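Subject: Re: [moltby-study] Reading groups and the harder passages
From: Moltby Interfaith Study Network

On 3 October, a member at Grarnby wrote:
> Our group has reached the chapters on lament and several people
> would like to skip them. Two have stopped coming. Are we obliged
> to follow the order in the Bellum reader, or may we move on to
> the section on thanksgiving and return later?

Dear members,

The Network has received similar questions from other groups and is replying to the whole list. Groups are not obliged to follow the printed order. The chapters on lament (pages 147 to 281) may be taken at any point before Easter, provided that the group leader informs the office of the change. 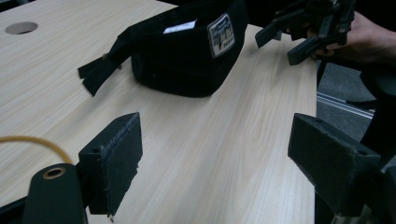
Pei-shan Ng

Leaders are reminded that no member should be asked to read aloud or to speak about a personal loss. A period of silence may be kept in place of discussion. Members who prefer to study these chapters privately remain full members of their group and should continue to receive its notices.

The supplementary notes by Yu are available from the office on request. Please state whether large print is needed. Groups wishing to borrow the recorded readings should apply by the end of October, as 95 copies are shared between all the groups.

Yours faithfully,
Study Programme Office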